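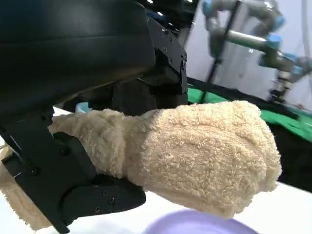 Left gripper with the towel, second arm behind

Gripper holds towel, will not let go of towel
posted by Archie MacRitchie, August 2018

Two arms in our shared workshop, one job: fold a towel. The black gripper grabs a beige terry one fine. Then I send "open" and the loops hang on to the screw heads and plate edges like a toddler at daycare. A dish cloth drops right away. I've tried opening slower, opening faster, and swearing. Closing force is set to 80 percent. Do I need new fingers or a new hobby?

Marisol Castaño
80 is a lot for terry. You've got it squashed to a skinny neck in there, so the pile gets pushed into every gap between the plates. Drop the force until the towel slips, then go up a little. Cover the inside faces with something smooth. I used packing tape on mine, which looks terrible and has lasted 6 months. Also open, wait a moment, and back straight out. If you back out while it's still opening you drag the loops sideways and they catch.

Joonas Manninen
buy a thinner towel

Maj-Britt Hägglund
Marisol's tape works but check the screws first. Any head that stands proud will find a loop. Countersink them or put a dab of hot glue over each one. I did that on the Torkdale build and the snagging mostly stopped. Mostly. It still won't give back a sock.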